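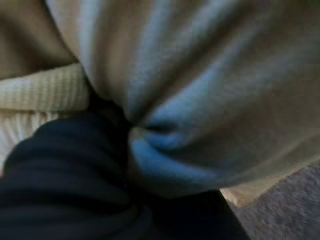
Fleece pilling after a few washes

quiltrow
24 Jul 2021
Bought a Diteo fleece throw in the spring and it's already pilling along one side. I wash it cold with towels. Is it the fabric or me?

marlo_743
It's the towels. Cotton lint gets into the nap and balls up. Wash fleece alone, inside a pillowcase if you can.

benchpin
Disagree. I've washed mine with towels for 3 years and it's fine. Cheap fleece pills no matter what you do.

marlo_743
What brand is yours?

benchpin
Carré, the heavier one.

tansyfield
Heat did it for me. Dryer on low or hang it up. And skip the softener.

quiltrow
I do use softener. Will stop that first and wash it by itself until August.

benchpin
Fine, but I'd still blame the fleece.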